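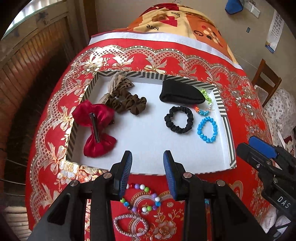

Hair bits and bracelets in the striped tray, with a couple still out on the tablecloth.

How do you keep hair bands and bead bracelets from turning into one big tangle?

Posted by hundthorpe_hall, 15 March 2018
10 comments

I have put up with this since we moved in and would like to sort it before the spring. Between me and my two girls we own a lot of scrunchies, hair clips, bows and stretchy bead bracelets. They used to live in a drawstring bag on the back of the bathroom door. Every morning the whole bag got tipped out, and every morning something was caught round something else.

In February I moved everything I could find onto a shallow white tray with a black and white striped rim. It sits on the table in the hall, on the red cloth, and it is better than the bag because you can see what you have got. The trouble is that things still end up in a muddle by the end of the week. The bracelets slide under the scrunchies, the big red satin bow takes up a lot of room on its own, and there is always something left next to the tray instead of in it.

What I want to know:

Should bracelets and hair things be kept apart, or is that making work for myself?

Is there a divider that would fit a shallow tray? The rim is low, so anything tall will look daft and get knocked.

How do you store bows so they don't go flat? The red one is already crumpled, and there is a sheer one with a leaf print that I would be sorry to spoil.

Does the elastic in bead bracelets go off if they are left out? We have had two snap this winter and I was picking beads out of the skirting board for days.

I don't want to spend much. I have seen the Hirvonen drawer units in town but they are 95 pounds and I can't justify that for hair bands. The tray has to stay in the hall as there is no worktop in the bathroom.

Share (3)

silter_road

I would keep them apart, yes. Scrunchies are soft and don't catch on each other much. The tangles nearly always come from thin elastics and strings of beads getting together. If you only do one thing, get the bracelets off the tray.

What we use for bracelets is a kitchen roll holder, the plain upright sort. They drop over the top and stack up, and a child can do it without being asked twice. Mine came from a charity shop. A mug tree works as well if you want each person to have her own arm. Put the tight ones at the bottom, or you will be taking the lot off to reach them.

If it must all stay on the tray, use low dishes. You don't need proper dividers. Jam jar lids are too small for scrunchies but fine for grips and little clips. For the bracelets, use something like a saucer or the lid off a tub. Measure the height of your rim first and keep everything at that height or under, then it won't look like clutter from across the hall. I cut down a shoebox lid for ours and it has lasted years. Cereal box card goes soft, so don't bother with that.

Bows are a different matter. A clip bow on its own is best clipped to something. Take a length of wide ribbon, put a loop at the top, hang it on a hook and clip the bows down it. They hang free and nothing presses on them. The red one sounds big, so give it the bottom spot. For the sheer one, if it is joined to a scrunchie, hang it by the scrunchie and leave the loops alone. I would not iron sheer fabric. Hang it in the bathroom while somebody has a shower and then ease the loops out with your fingers. You can do the same with satin, but keep it out of the splashes, as drips can leave marks.

On the elastic, I find it goes when it has been stretched over and over, and when it has been in sun or heat. Is your hall table near a radiator or a window? If so, move it along. Roll the bracelets on over the hand instead of pulling them wide. When one starts to show gaps between the beads, restring it before it goes. A reel of beading elastic costs very little and does a good many bracelets. Pull the new elastic hard a few times before you thread it, or it will go slack within a week. Tie it twice and tuck the knot inside a bead if the hole is big enough.

33 people found this helpful

tokel_tidy

Chuck half of it. We had a washing-up bowl full and only ever used the same few. Anything that has lost its stretch goes in the bin, and anything not worn for a year goes to the school fair.

I also put a rule on it, one goes back before another comes out. It works on most days.

2 people found this helpful

marrowfat

I disagree with the answer above about throwing things out, at least where children's bracelets are concerned. If they made them, ask first. I learned that one the hard way.

I mostly agree with the first answer, but the ribbon idea did not suit us because the door kept banging the bows. We pinned ours flat to a cork board above the table and that has been fine. Use a few short strips of ribbon held at both ends, and clip onto those. Don't put pins through satin, as the holes show.

Plaited hair ties and anything with a bead on the end do best on a hook. They are the worst for catching on scrunchies. Hats want to come out of there as well, if any have found their way in. We had a woolly one living in with the clips and the clips pulled threads in it.

For sorting beads after a bracelet snaps, put a pair of tights over the end of the hoover hose and go along the skirting. I got back nearly all of a string of 300 tiny ones that way.

7 people found this helpful

Comments on this page (10)
Share this page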